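Vokville to switch household recycling to single-bin pickup

Households in Vokville will stop sorting their recycling into separate bags this December, when the town moves to a single-bin pickup for paper, cardboard, cans, glass and plastic containers.

The change was approved at the last town meeting after a trial on 205 homes in the streets north of the old rail depot. Under the present system, residents set out paper in one bag and everything else in another, and the two are picked up in different weeks. Under the new one, each home gets a lidded bin and a pickup every 2 weeks.

Karabo Shezi, who manages street services for the town, said the bag system had stopped working well. Bags split in the rain, and crews were leaving a lot of material at the curb because it had been put out in the wrong week.

"People were not being careless," Shezi said. "The calendar was hard to follow. I got it wrong at my own house last spring."

The trial homes put out more material than they had in the same months a year earlier, and calls to the town office about missed pickups dropped. The crews also finished the route sooner, which Shezi put down to making one stop at each house with one truck.

Bins will be handed out starting with the hillside streets, where the trucks have the hardest time turning. Apartment buildings with more than eight units will keep their shared containers for now. The town has 662 homes on the hillside routes and expects to have bins at all of them before the first pickup. The remaining routes follow in the order printed on the notice that went out with the water bill.

Residents who have trouble moving a full bin can ask for a smaller one or sign up for pickup from the door. Both are free. The form is on the town website and at the front desk of the public works office on Ye Street, which is open until 4:30 p.m.

The contract for hauling went to Flulteck, which already handles yard waste for the town. Sorting will be done by Jarkeo at its plant outside town. The town will pay a set price per load, with a lower price for loads that come in clean.

That last point matters to Bheki Makhubela, who runs a hardware store on the main street and spoke against the plan at two meetings. He said he had no problem with the bins themselves, but he wanted to know what would happen if loads came in dirty and the cost went up.

"If the price goes up, it ends up on the bill," Makhubela said. "I asked for a cap and I did not get one."

Shezi said the price would be reviewed after the first year and that the figures would be posted with the town budget. The town has set aside $2,000 for stickers and mailers that show what goes in the bin and what stays out.

Food-soiled paper, plastic bags, garden hoses and clothing will not be accepted. Neither will batteries, which can start fires in the trucks - those still go to the drop-off box beside the library. Glass jars should be emptied and rinsed, but labels can stay on. Cardboard boxes need to be flattened, and anything too large for the bin can be tied and set next to it.
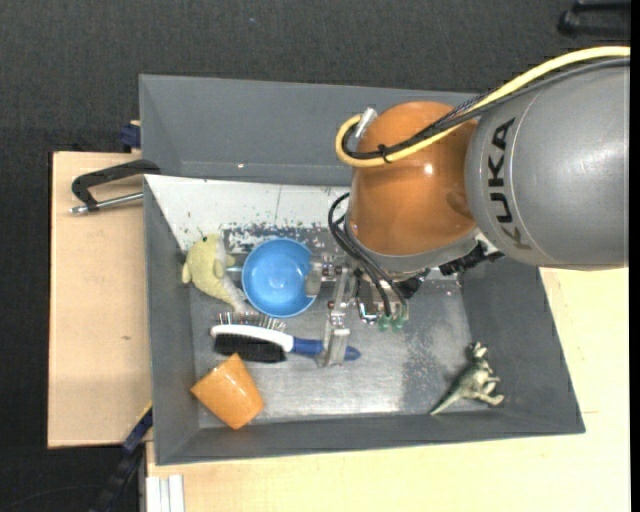 What should residents do with the recycling bags they still have at home? They can use them for trash or return unopened rolls to the public works office, but recycling left at the curb in bags will not be picked up once the bins are in use.

Trash pickup days will stay the same, and so will the yard waste schedule. Holiday pickups will move back one day, as they do now. Residents who have not received a bin by the first pickup on their route should call public works before noon to have one dropped off.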